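Thread on buying old comics from online sellers, after I put 2,091 of the things into a spreadsheet and lost what was left of my faith in listings.

1/ "Near mint" in a listing means whatever the seller needs it to mean. I bought a run of Laterholm from a shop in Saditz in July, all of it near mint on the page. Two issues had rolled spines and one had a name in biro inside the cover. Lovely handwriting, mind.

2/ "First printing!" in capitals. Fine, but most of these books only ever had one printing. It's like selling a pint of milk as "not previously drunk".

3/ Key issue. Every book is a key issue now. First appearance, first full appearance, first cameo, first time the villain's boots are green. I saw a Preda back issue at three times the going rate for "first mention of the brother". He's mentioned on a phone call. He never turns up.
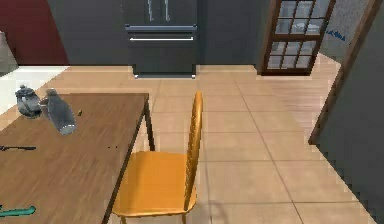

4/ Variant covers

Still can't see it. The 1-in-50 cover of Trerimberg had a print run of about 1,000, according to the people selling it. I've yet to find where that number comes from. Each listing seems to have copied it from the last one, spelling mistake included.

5/ And the inside is the same comic. Same paper, same staples, same adverts. If you love the drawing, buy it and put it on the wall. If you're buying it as a pension, I'd like to see you try to sell it back to the shop you got it from. Ask them for a price the same afternoon and watch their face.

6/ Stock photos. Some sellers say "what you see is what you get" and then use the publisher's own cover picture. So what I see is a perfect flat file with no corners to be bent. I ask for a photo of the back cover every time now. Roughly half reply. The ones who don't have saved me money.

7/ Slabs. A sealed case and a number on a label tells you what one person thought of it on one day. I've cracked open a couple to read them and been told off by strangers for it. It's a comic. It has words in.
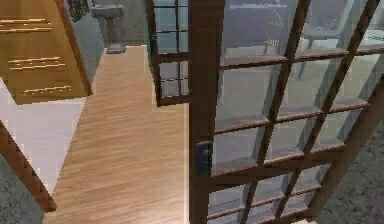

Someone asked: is it worth having a cheap comic professionally graded?

Depends what it would sell for without the label. Add up the grading fee, the postage both ways and the insurance, and if that comes to more than the book, leave it in a bag with a board and keep it out of the sun. I wouldn't send off anything from the last ten years unless I already had a buyer.

8/ "Investment grade lot". This is a box of what didn't sell at the last fair. I know, I've bought it. Mine had four copies of the same Preda annual and a loose poster for a different series.

9/ What I do trust: a dull listing. Plain photo, front and back, "small tear lower left, staple a bit rusty". No capitals. Those have been right nearly every time, and the books tend to arrive between two bits of proper card as well.

10/ Still missing the second Trerimberg special, if anybody has a reading copy. Tatty is fine. Please don't tell me it's a key.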